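Praktikum Robotik, Versuch 4: Aufgaben vorführen

Unterlagen zur Vorbereitung. Bitte vor dem Termin am Dienstag durchlesen, die Sicherheitseinweisung wird vorausgesetzt.

1. Zwei Arten der Vorführung

Beim Lernen aus Vorführungen wird eine Aufgabe nicht programmiert. Eine Person bringt den Arm durch den gewünschten Ablauf, und dabei werden Gelenkwinkel, Greiferöffnung und Kamerabilder aufgezeichnet. Im Versuch vergleichen wir zwei Verfahren.

Handführung (kinästhetisches Vorführen): Der Arm ist schwerkraftkompensiert und wird direkt am Handgelenk gefasst. Kontaktkräfte sind gut zu spüren. Nachteil: Hand und Unterarm verdecken oft das Objekt, und die Kamera zeichnet eine Person auf, die bei der späteren Ausführung fehlt.

Fernsteuerung (Teleoperation): Die Bedienperson bewegt einen kleineren Führungsarm, der Arbeitsarm folgt. Die Kamerabilder entsprechen damit weitgehend der späteren Ausführung. Kräfte werden in unserem Aufbau nicht zurückgemeldet. Wer zu fest zudrückt, merkt es erst am Bild.

Die Aufzeichnung läuft in beiden Fällen über Vandirov mit 50 Hz. Eine Vorführung von 10 Sekunden ergibt also 500 Zeitschritte.

2. Arbeitsfläche und Objekte

Gearbeitet wird am weißen Tisch mit Küchengegenständen und Spielzeuglebensmitteln. Die Aufgaben haben die Form »Lege A in B«, zum Beispiel die Banane auf den Teller oder die Erdbeere in das Sieb. Welches Objekt wohin gehört, steht auf der Aufgabenkarte.

Achten Sie beim Planen auf den Anfahrweg. Liegt ein Griff quer über einem Gefäß wie beim Pfannenwender auf der Pfanne, muss zuerst entschieden werden, ob das obere Teil zur Aufgabe gehört oder vorher beiseitegelegt wird. Bei länglichen Objekten wie der Ketchupflasche wird der Greifer vor dem Absenken quer zur Längsachse gedreht. Über dem Minibackofen ist genügend Höhe einzuhalten, auch für die Kabel am Greifer.

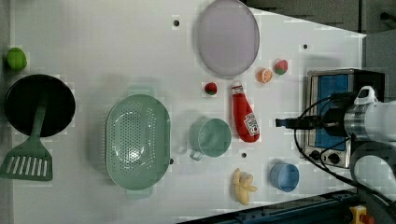
3. Durchführung

a) Führungsarm und Arbeitsarm in die Grundstellung bringen und erst dann koppeln. Bei Abweichungen zwischen beiden Armen verweigert die Steuerung die Kopplung.

b) Objekte nach Aufgabenkarte verteilen. Die Lage wird von Durchgang zu Durchgang verändert, sonst lernt das Modell nur eine feste Bahn.

c) Aufzeichnung starten, eine Sekunde stillhalten, Aufgabe in einem Zug ausführen. Kein Nachgreifen »zur Sicherheit«.

d) Nach dem Ablegen Greifer öffnen, senkrecht abheben, Aufzeichnung beenden.

e) Vorführung bewerten: brauchbar, abgebrochen oder fehlerhaft. Fehlerhafte Durchgänge nicht löschen, sondern markieren - sie werden in Versuch 5 noch gebraucht.

Jede Gruppe nimmt 10 Vorführungen je Verfahren auf. Zusammen mit dem Bestand aus dem letzten Jahr (355 brauchbare Durchgänge) reicht das für das Training.

4. Häufige Fehler

Zu langes Zögern vor dem Zugreifen. Im Datensatz stehen dann viele fast gleiche Bilder, denen keine Bewegung folgt, und der Arm bleibt später an derselben Stelle stehen.

Wechselnde Strategien innerhalb einer Gruppe. Wenn eine Person die Tasse am Rand fasst und die nächste am Henkel, mittelt ein einfaches Regressionsmodell beides und greift daneben. Einigen Sie sich vorher.

Blick auf den Tisch bei der Teleoperation. Gesteuert wird nach dem Monitor. Was dort nicht zu erkennen ist, kann auch das Modell nicht nutzen.

5. Protokoll

Abzugeben sind die Bewertungstabelle, ein Diagramm der Greiferöffnung über der Zeit für je eine Vorführung pro Verfahren und eine kurze Antwort auf die Frage, bei welcher Aufgabe sich die Verfahren am stärksten unterschieden haben. Umfang höchstens 4 Seiten.

Fragen zum Aufbau an Rin Okabe, zur Auswertung an Reiko Hattori.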